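Gellton Shared Kitchen
Members' Meeting, July
Minutes

The meeting opened at 7:00 p.m. on Tuesday in the upstairs room. The chair ran the meeting and the secretary took notes. Enough members were present to hold votes. Apologies had been received by email and were read out.

1. Minutes of the last meeting

Approved with one correction. Under "Deliveries," the side gate is to be kept locked after 9:00 p.m., and the earlier minutes had it as 8:00 p.m. The sign on the gate already has the right time.

2. Matters arising

The back step has been repaired. The invoice has come in and was paid out of the maintenance line.

The new key safe is up. Members who still have an old brass key should drop it in the office mailbox. The old lock stays on until all the keys are back.

The question of a second bike rack was carried over again. The landlord has not answered the letter. The secretary will write once more and then telephone.

3. Money

The balance in the main account at the end of the month was $2,199. This is after the gas bill and before the insurance payment, which goes out next month. Members asked whether there was enough to cover both the insurance and the deep clean of the exhaust hood. The answer was yes if station fees come in on time. Fees are due on the first. A reminder will go out by email and be posted by the sink.

One member asked for the accounts to be put up on the notice board as well as emailed. Agreed.

4. Walk-in cooler

The Follell unit has been running warmer than it should in the afternoons. The repair company came out and cleaned the coils, and said the door seal is worn along the hinge side. A new seal has been ordered. Until it is fitted, members are asked to:

- keep the door open only as long as needed
- put nothing hot in the cooler
- write the temperature on the sheet each time they come on shift

There was a long discussion about the sheet. Some members felt it was too much to ask during a busy shift. Others said the inspector will want to see it either way. It was agreed to keep the sheet and move it from the inside wall to the outside of the door, with a pen on a string.

5. Shared equipment and flatware

Several members said that items from the shared drawers are ending up in private bins, mostly by accident at the end of the night. Spoons and small ladles are the worst for this. Things do come back, but often after somebody has already gone out and bought more.

It was also raised that clean items are being put away with marks on them. The water in the building is hard, and air drying leaves spots. One member had tried a splash of white vinegar in the last rinse and thought it helped. Another said hand drying with a lint-free towel does the same job and leaves no smell.

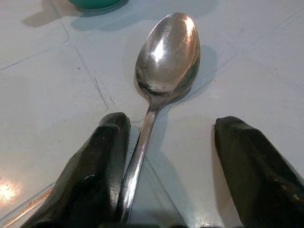 Item 5: stainless steel spoon with spot-like marks on the bowl.

Agreed that shared flatware will be hand dried before it goes back in the drawer. Towels will be added to the weekly linen order. The vinegar question was left to each shift.

A proposal to mark shared items with colored tape was voted down. Members who spoke against it said tape comes off in the dishwasher and gets into food. Engraving was suggested instead. The secretary will find out what it costs and bring a price to the next meeting. No one is to mark anything before then.

6. Station 3

The tenant at station 3 has given notice and will leave at the end of next month. The waiting list will be used in the normal order. The next business on the list is a bakery that now works out of a church hall in Furham. They have asked to see the space and will be shown it on a weekday morning.

A member asked whether station 3 could be kept open as a shared prep area. The chair said the budget depends on the fee. It was put to a vote and the station will be rented.

7. Bugti Street market

The kitchen has been offered a double stall at the Bugti Street market. The cost would be split between the members who take part. Those interested should sign the list on the notice board by the end of the week. Members selling at the stall need their own food handler cards and should bring their own change.

There was a request for a proper banner in place of the paper one. Held over until it is known how many businesses want to take part.

8. Cleaning rota

The rota is working well on weekday mornings and badly on weekend nights. Floor drains were missed more than once. From next month the last shift out will sign the closing sheet before setting the alarm. If the sheet is not signed, the office will call the last business on the schedule.

The mop heads are to be replaced. Mops with blue handles are for the kitchen floor and mops with red handles are for the restrooms. Please do not swap them.

9. Any other business

The radio in the dish area is too loud after 10:00 p.m. The neighbors have mentioned it. Volume to stay below 4 on the dial.

Lost property: a gray apron, a pair of reading glasses and a cake tin lid are in the office. Anything not claimed by the next meeting will be given away.

The meeting closed at 8:40 p.m. The next meeting will be held in the same room at 7:00 p.m. Items for the agenda should reach the secretary a week ahead.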